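Bench cell walk-round — snack sorting task, Grindik shop floor
Thursday, before first shift. Checked by: Boonmee Yimyam

1. Frame clamps, front edge — OK. Hand tight, retorque at next service.
2. Gripper fingers — OK. No chips at the tips, pads due at 3,000 cycles.
3. Cable loop under right arm — WATCH. Hangs low. Clip it up before anyone runs the fast profile.
4. Floor cables behind bench — FAIL. Trip hazard, needs a cover strip. Shop vac to go back in its bay too.
5. E-stop — OK, both arms.
6. Bins and trays — OK, but not fixed down. Teal one slides if you lean on it.
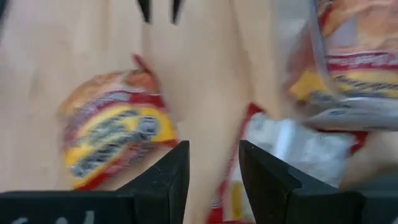
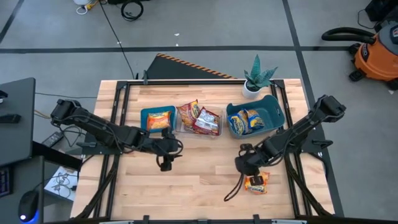

Snack bags at the bench, wrist view first, then whole cell.

Comments: log says 187 picks tried, 166 good. Misses mostly crinkly bags, fingers close on the seal and it slips. Girish asked if its ready to put away groceries at the Rurnley flat. Not yet. Fine on a bare bench with the guard line taped off, but a kitchen has kids and drawers and wet counters. A person does this job in a minute with one hand. Would sign off for supervized use here only.

Actions: cable clip (me), floor strip (Girish Sisodia), recheck item 6 after bins are taped. Speed stays at 5 until then.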